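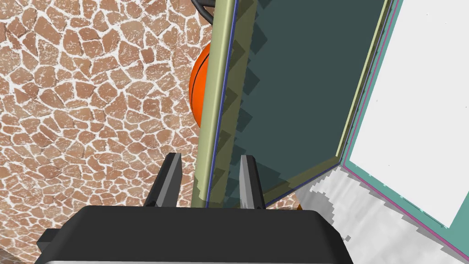 Gente, passei a semana inteira ensinando um robô a abrir porta de vidro no simulador e preciso contar isso pra alguém. Segue o fio, que vai ser comprido.

Contexto rápido pra quem chegou agora: eu trabalho com demonstração. Em vez de escrever a regra do movimento, eu pego o controle, conduzo o braço do começo ao fim da tarefa, e o sistema guarda tudo. Depois um modelo treina em cima dessas gravações e tenta fazer sozinho.

A tarefa da vez é porta. Porta com moldura e painel de vidro, dessas de armário grande ou de divisória. Parece fácil, né? Eu também achava, até a segunda-feira.

O projeto se chama Paisan e roda num simulador que a gente apelidou de Fondale. Os cenários são montados meio por sorteio: o programa escolhe parede, piso, móvel, objeto largado no canto. Sai cada combinação maravilhosa.

Numa delas caiu parede de pedra avermelhada com rejunte branco, armário de moldura azul-esverdeada e uma bola de basquete laranja atrás do montante da porta. Eu moraria nessa casa sem pensar duas vezes.

E a bola ajuda muito, viu! Quando a gente pilota olhando pela câmera que vai junto da garra, fica difícil julgar distância. Um objeto de tamanho conhecido no fundo dá uma noção boa de quanto falta pra chegar.

Vamos à parte que interessa: como se mostra isso pro robô.

Primeiro, a garra vai aberta. Sempre. Dois dedos, um vão no meio, e a borda da porta tem que aparecer nesse vão antes de eu avançar. Se eu chego com os dedos meio fechados, um deles bate na moldura e a demonstração já nasce torta.

Segundo, alinhar antes de aproximar. Eu fazia as duas coisas ao mesmo tempo, porque com a minha mão é assim que eu faço na vida. Só que o modelo aprende essa curva bonita e chega no lugar errado com muita elegância.

Agora faço em dois tempos bem marcados – giro o punho, paro um instantinho, aí sim vou em frente. Fica com cara de robô de filme antigo, mas o treino agradece.

Terceiro: fechar devagar e NÃO puxar na hora. Conto até dois na cabeça. Se a pegada estiver ruim, esse tempinho mostra, porque o dedo escorrega um pouco na moldura e dá pra corrigir.

Quarto, e aqui eu apanhei bonito: porta não anda em linha reta. Ela gira na dobradiça, então a mão tem que descrever um arco e o punho tem que ir girando junto. Quem puxa reto sente o controle brigar.

(Façam o teste em casa: abram uma porta de armário bem devagar prestando atenção só no punho. É muito movimento que a gente faz sem perceber! Passei uma noite abrindo e fechando a do guarda-roupa.)

Sobre o equipamento: uso um controle de mão com gatilho, um por braço. O gatilho abre e fecha a garra, a posição da mão comanda a posição da garra. Tem também um pedal que congela tudo, pra eu poder descansar o braço e reposicionar.

O pedal é a melhor coisa que já inventaram. Pisou, o robô para; eu trago a mão de volta pra perto do corpo, solto, continuo de onde estava. Antes dele eu terminava o arco da porta com o ombro lá em cima, quase subindo na cadeira.

Números, que eu sei que vocês gostam. A meta dessa rodada são 600 demonstrações boas. Cada uma minha leva 18 segundos quando sai redonda. Quando não sai, leva o tempo que a minha teimosia deixar.

No primeiro dia gravei 23 que valeram. Vinte e três! Eu ia fazer cem fácil, segundo o plano que eu mesma escrevi e colei na parede. O plano continua colado.

O que conta como boa: a porta abriu até o ângulo pedido, a garra soltou sem tranco, e não teve batida no vidro no caminho. Batida leve na moldura a gente aceita. No vidro, vai pro lixo.

E vidro é um capítulo à parte. No simulador ele é translúcido, escurinho, e a imagem muda muito conforme a sombra que cai em cima. Eu vejo a parede através dele e o cérebro resolve que ali está livre pra passar. Não está.

O truque que funcionou pra mim: ignorar o painel e olhar só pras bordas. O montante de um lado, a faixa da moldura do outro, a linha de baixo onde o vidro acaba antes do piso. Com essas três referências eu sei onde está o plano da porta mesmo sem enxergar o plano.

Pensei muito se isso também serve pro modelo. Ele recebe as mesmas imagens que eu, então em teoria pode se agarrar nas mesmas bordas. Ainda não sei medir isso direito, quem tiver leitura pra indicar, manda!

Perguntaram aqui nas respostas se não seria mais simples pegar o braço de verdade com a mão e ir conduzindo. Dá sim, e eu adoro fazer! O nome mais comum é ensino cinestésico. Você segura o braço, ele fica mole, você leva.

A vantagem é sentir o peso e a resistência da dobradiça direto na mão. A chatice é que o seu próprio corpo entra na imagem, e depois o robô precisa repetir a tarefa sem você no quadro.

Em julho fiz uma rodada assim num braço Remlow, com uma portinha de armário de cozinha presa numa bancada. Foi delicioso e cansativo na mesma medida. Saí de lá com dor num músculo que eu nem sabia que tinha.

No simulador o cansaço é outro, mais de olho e de atenção. Mas a parte boa é enorme: errou, aperta um botão, a porta está fechada de novo e o objeto do canto voltou pro lugar. Sem varrer nada.

Outra pergunta boa: "você grava os erros também?" Gravo! Separo numa pasta própria. Os que mais me interessam são os de quase erro, em que a pegada sai ruim, eu percebo, abro, recuo um pouco e tento de novo.

Essas recuperações são ouro. Se o modelo só vê demonstração perfeita, na primeira escorregada ele fica perdido, num lugar onde nunca esteve. Passei a errar de propósito no começo de algumas, só pra mostrar a volta.

Errar de propósito é difícil, aliás. Meus erros fingidos ficam com cara de fingidos. Os melhores vêm depois do almoço, naturalmente.

Dica de ritmo pra quem for fazer isso: blocos curtos. Eu faço um bloco, levanto, bebo água, olho pra longe pela janela. Quando insisto além da conta, os movimentos vão ficando apressados e dá pra ver certinho na curva de velocidade.

Outra dica: varie o ponto de partida. Eu sempre começava com a garra um pouco à direita da porta, por puro hábito. O primeiro modelo aprendeu esse hábito direitinho e, saindo da esquerda, ficava passeando na frente do armário.

Aí refiz um pedaço começando de alto, de baixo, de longe, torta. Deu trabalho e valeu cada minuto. No teste seguinte ele achou a borda vindo da esquerda e eu gritei sozinha na sala.

Ainda falta muito, tá? Ele abre bem as portas leves. Nas pesadas ele desiste no meio do arco e fica segurando a moldura, parado. Minha suspeita é que eu também desacelero ali e ele copiou. Vou regravar essas com mais firmeza.

Semana que vem começa o conjunto Cokovberg, que são as gavetas. Gaveta anda reto! Estou felicíssima com a ideia de puxar uma coisa em linha reta.

Se alguém aqui também faz teleoperação, me conta como vocês cuidam do punho. O meu estala quando giro pra fora. E se quiserem, faço outro fio só sobre o pedal, porque eu tenho muita opinião sobre pedal – altura, mola, qual pé, tudo.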